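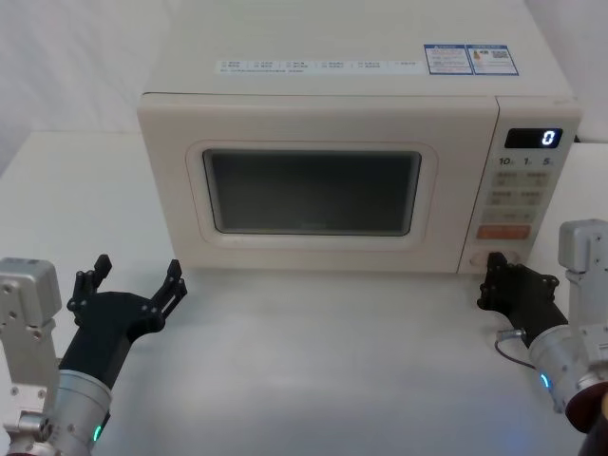 Acceptance Test, Covard Kitchen

1. Door

Lama Chidiac read the clause aloud. The machine would open a microwave, without help, in 90 seconds. The contract did not mention closing it.

"Gorham wrote that," said Rianne Dewulf. "Start the clock."

The right arm went to the bottom of the panel and stayed there. The left waited by the door with its fingers apart. On the log, the force value climbed, stopped at 255 and did not move again.

"That's the ceiling," Lama said. "It's one byte."

"So it could be pushing harder."

"It could be pushing any amount."

Rianne wrote 255 in the column marked Newtons, then crossed out the heading – the form had no column for bytes. At home she opened hers with an elbow, holding soup. 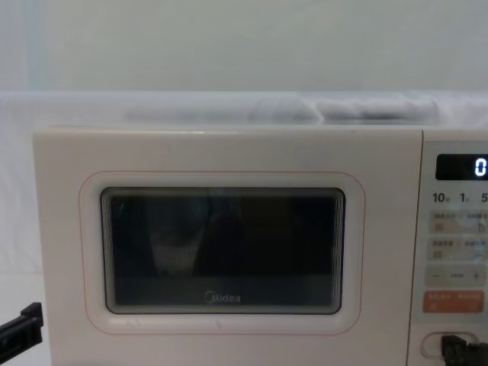
2. Soup

Item two required a bowl. Lama took one from the Prelside box and checked the time. It was Wednesday, ten past one, and neither of them had eaten.

"Do we go on to two if one is open?"

"Open as in unresolved," said Rianne, and reached for the form.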